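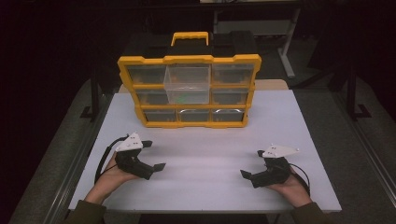 When should a demonstration be thrown out?

When it breaks a rule that was written down before the recording started, and at no other time. If the rule didn't exist that morning, the demonstration stays, however ugly it is.

I have held this opinion for a while and it has made me unpopular at two lunches. The usual view in our trade is that a good reviewer knows a bad demonstration on sight. I was a reviewer. I knew bad demonstrations on sight, and I knew different ones before coffee than after.

In July I went back through a batch of 1,629 drawer demonstrations we had collected on a project called Dankwa. The task was as dull as it sounds: a person with a gripper in each hand pulls a small drawer out of a parts organizer, deals with whatever is inside, and puts the drawer back. We had rejected 83 of them. Each rejection came with a comment, and the comments were a pleasure to read. "Hesitant." "Weird left hand." "Not natural." My own contribution, entered late in the afternoon, was "meh."

I'd like to see anyone train a policy on the absence of meh.

Areti Economou, who ran the recording room and had to break the news to the operators, wanted to know what she should tell the one with the weird left hand. Was he supposed to hold the gripper lower? Keep it still when it wasn't needed? Stop being left-handed? I said I would get back to her. I then watched his clips again and could find nothing the matter with them, except that he braced the case with one gripper while pulling with the other, and I happened to be a person who wouldn't have. Anybody who has tugged at a sticky drawer in a light plastic case knows which of us was right.

So we wrote rules. The first version, I'm sorry to say, was mine and ran to eleven pages. It defined "smooth." It had a section on elbows. Brayden Gagnon read it standing up, which should have warned me, and asked which parts an operator could check while both hands were full. That took out nine pages.

The two that were left say things like this. Both grippers start open and in view. The drawer comes out by its front and not by being shaken loose. Nothing gets touched with bare fingers between start and stop. If something falls on the table you may pick it up with the gripper and carry on, and the recording counts. If it falls on the floor you stop. The drawer goes back until it's flush with its neighbors. That last one used to say "fully closed," and we lost most of a morning to the word "fully."

You'll notice there is nothing in there about hesitating. People hesitate in front of drawers. I have stood in front of my own kitchen drawers for longer than any operator ever stood in front of ours, and I put the spoons there myself. A pause while somebody lines up a finger pad with a lip is part of how the job gets done, and a dataset with all the pauses cleaned out teaches a machine to be confident, a quality I would ration.

The objection I hear most is that written rules let junk through. They do. After the change we collected another 300 and I disliked plenty of them. One operator goes at a drawer like a raccoon. But the raccoon clips obey the rules, and if I want them gone I have to say what's wrong in a sentence the raccoon can follow tomorrow. I've tried. The sentence keeps coming out as "be more like me."

A second objection is that the outside standards will take care of all this eventually. Maybe. I've sat in on those calls. They're very strong on file formats. There is a camp that wants a quality score from one to five on every demonstration, and I would ask that camp to have the same person score the same clip in March and again in May, and bring both numbers to the meeting.

What I'd ask of any group starting out is cheap. Write the rules before the first recording. Keep them to 2 pages. Put a version number at the top, and store that number with each demonstration so nobody judges old work by new manners. When a reviewer rejects something, make them cite the line. If there's no line, they can propose one, and it applies from then on and never backward.

We restored most of the 83. The operator with the left hand got an apology from me, and he took it well enough, though he did ask to see the section on elbows.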